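Ticket: Washbasin, second-floor guest bath: dark specks come back after cleaning
Site: Mosten building
Reported by: Anong Saengthong
Category: Plumbing / Housekeeping
Priority: Low
Status: Monitoring

Reported problem

Dark specks on the floor of the bowl, mostly to the right of the drain. They wipe off with a cloth and are back by the next morning. Basin drains at normal speed. No smell. No leak in the cabinet. Faucet was serviced in July, new cartridge, no complaints after that.

Log entry 1

Checked the obvious sources first. Ran cold only for 2 minutes into a white bucket, then hot only for the same time. Cold was clear. Hot left a few black flecks on the bottom of the bucket. They smear when pressed between two fingers, which points to rubber and away from scale or sand. Scale stays hard and scratches.

Removed the aerator. Screen was partly blocked with the same material. Rinsed it and put it back. Cleaned the bowl with a damp cloth and dish soap, no abrasive.

Log entry 2

Specks present again, fewer than before. Housekeeping asked whether they could be coming up out of the drain. Pulled the strainer and ran a brush down the tailpiece. Some gray film, nothing that matches. Overflow hole flushed with a squeeze bottle until the water ran clear. Nothing dark came out of it.
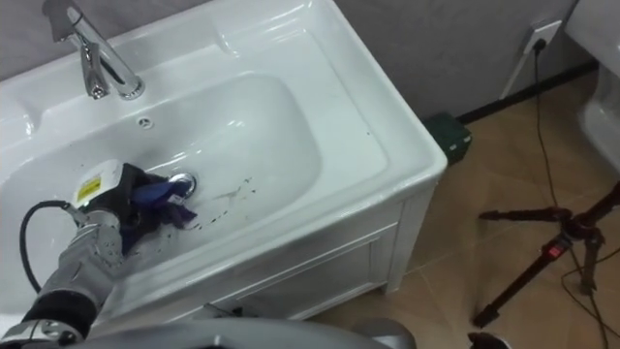 Wiping pattern matters more than expected. If the cloth is pushed straight at the drain, part of the dirt rides up the right side of the bowl and dries there, and it then gets reported as new. Work from the rim down, fold the cloth to a clean face, and finish at the drain ring. Rinse by hand from a cup so the faucet does not add more flecks to the count.

Log entry 3

Shut both stops and took off the hot supply hose. It is a braided Tredach hose, age unknown. Inner liner is soft and sheds black when rubbed with a swab. Cold hose is the same make, liner still firm. Replaced both anyway. Flushed the hot stop into a bucket before connecting the new hose.

Building water heater is set by Jacobs and was not touched. Pressure at the stop normal.

Test after repair

Hot only, 2 minutes, white bucket: clear. Aerator screen checked after the flush: clean. Bowl wiped and left dry overnight. One speck found in the morning beside the drain, hard and brown, probably tracked in. Not the same material.

Open items

Housekeeping to leave the bowl dry each evening for 7 days and note anything dark on the white surface before running water.

Other guest baths have hoses from the same order. Swab the hot side on each at the next visit. Parts to be booked under Cuseo.

Ticket stays open until the notes are in.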